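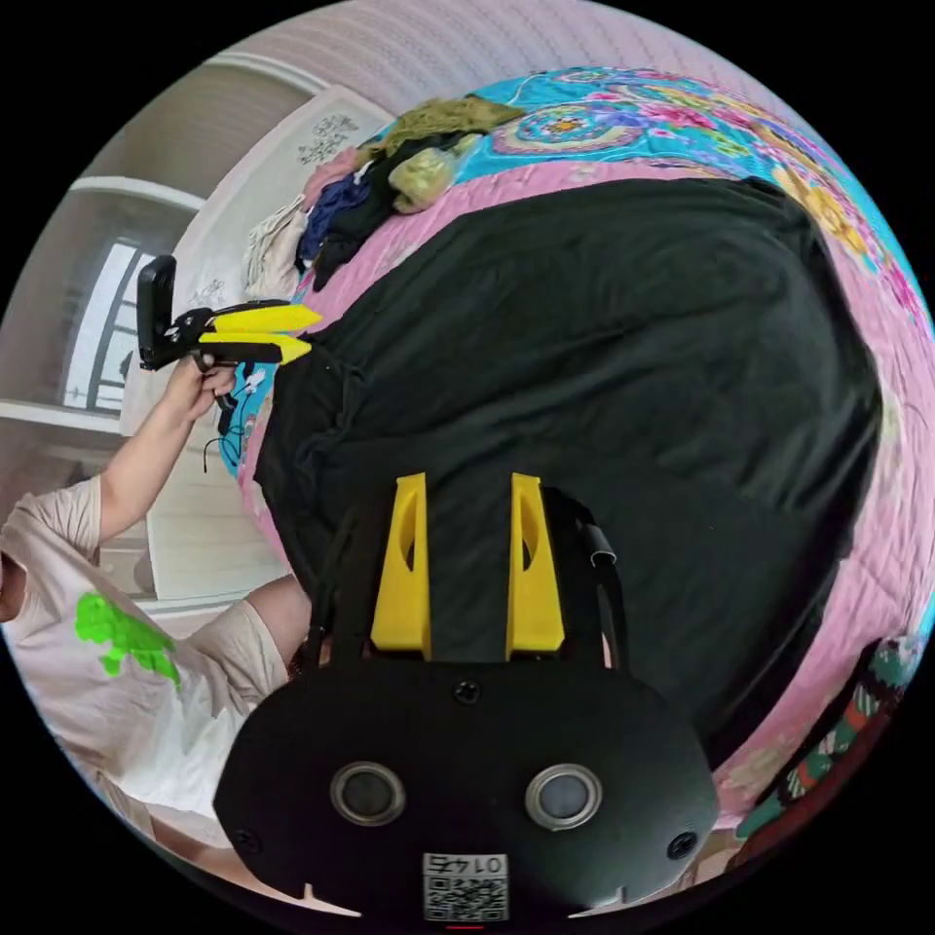 Town Government > Meetings & Minutes

Posted in January by Itsuki Maruyama, Recording Clerk

Minutes of the Stinell Town Council, regular meeting, Tuesday, 7 p.m., Council Room

The Council President opened the meeting at 7 p.m. A quorum was present. The member for the Korletey ward was excused. The Town Attorney and the Town Administrator attended.

Minutes of the previous meeting

The minutes were approved with one correction. In the item on the Korletey bridge, the words "the county will pay" are replaced by "the county was asked to pay". The motion was carried by voice vote.

Public comment

A resident of Ultard Road asked why the agenda was put on the website only on the evening before the meeting. The Administrator answered that the agenda was posted at the town hall in time, but the website was updated late. He will see that both are done on the same day.

A second resident spoke in favor of the gift disclosure rule. She said that people in town do not expect their representatives to refuse a cup of coffee, but they want to know who pays for the dinner. She asked that the forms be placed online and not only in a binder at the front desk.

A third resident wished to speak on the school bus route. The President explained that this matter belongs to the school district and gave him the contact of the district office.

Old business: town cell phones

The Administrator presented the review of town cell phones which was requested in the fall. The town pays for 17 phones. During the last budget year, charges of $2,576 were paid for 2 phones that had no assigned user. Both lines belonged to positions that are now vacant. The lines have been canceled. The town has asked the carrier for a credit, and no answer was received until the day of the meeting.

The member for the Ornik ward asked who approved the invoices each month. The Administrator said that the invoice came as one total, without a list of the lines, and was approved together with the other utilities. From now on the department heads will receive the detailed invoice and must sign next to each line of their department.

The President asked if any elected official has a town phone. The Administrator confirmed that the President has one and the other members do not. The President said that she uses it for town matters, and that her call records can be seen by any person who files a request.

There was a discussion whether the town should keep phones at all or pay a monthly allowance to the employees. The Attorney advised that messages about town business remain public records also when they are on a private phone, and it may be more difficult to collect them. The Council took no decision on the allowance. The item stays open.

New business: gift disclosure rule

The Attorney read the draft. Under the draft, each member of the Council and each department head must report any gift, meal or ticket with a value of more than $100 from a person or company that does business with the town, or that is asking to do so. The report is given to the Clerk in writing. Gifts from family members are excluded.

The following points were raised:

- The Ornik member asked if several small gifts from the same giver should be added together. The Attorney said that the draft is silent on this. He will write a sentence which adds them over the calendar year.

- The member at large found the limit too high and said that a lower one would be easier to defend before the voters. The President preferred to keep it as it is, because it is near to what the neighboring towns use. No motion was made to change it.

- The member at large asked what happens when a person does not report. The draft has only a written warning from the Council. The Attorney will describe what other penalties are possible under state law.

- The Clerk asked for clear instructions on how long the forms must be kept, and if home addresses should be covered before the forms go online. The Attorney said yes to the second question and will check the first.

Motion by the Ornik member, with second by the member at large, to send the draft back to the Attorney for the changes and to place it on the next agenda for a vote. All members present voted in favor. Motion carried.

Administrator's report

The front door of the town hall does not close well - a repair is ordered. The tax office will stay open during the lunch hour until the end of the month. The Ultard Road sign was replaced.

Closed session

None was held.

Adjournment

The motion to adjourn was made by the Ornik member and carried. The next regular meeting will be at the same time and place. Written comments on the gift disclosure draft can be left with the Clerk at the front desk.

Respectfully submitted,
Itsuki Maruyama, Recording Clerk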